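Home Galleries Notes Archive Contact

Kitchen table week at Drerau

Aug 14, 2026

I promised a gallery and I've been putting it off, so sorry to everyone who's been asking! Most of my summer has gone into collecting demonstrations for Urano, our little kitchen project. Amerley Dogbe and I take turns driving the arm while the other one resets the table and writes down what went wrong. We're after short, clean episodes: pick something up, put it somewhere sensible, back off. We closed last week at 1025 keepers and the goal is 3009 by October, so there's plenty of toy fruit in my future.

The rule I fought hardest for is that the layout changes after every 40 episodes. If the plate always sits in the same spot, the policy just learns the spot – we found that out the slow way in the spring. So things get shuffled, bowls swap with plates, and the fruit goes wherever it goes.
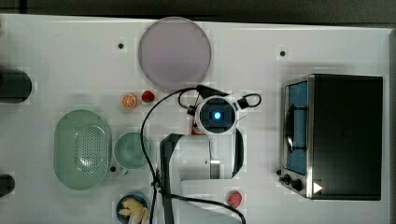 Strawberries are my nemesis, by the way. They're so small that half my early grasps nudged them instead of closing on them, and I wanted to delete every one of those. Sirkka Kuusisto talked me out of it. She keeps the nudges in a separate folder, as long as the operator recovers and finishes the task, and I have to admit the policy got a lot better at second tries once she mixed some in.

Bananas I love. You can come at them from nearly any side and get something usable, which makes for a very relaxing afternoon (Amerley disagrees, she says I'm sloppy with the release).

Next up is the toaster oven door. I've tried it 4 times so far and kept one. Sirkka wants slower pulls and a longer pause before letting go of the handle, so that's my Monday.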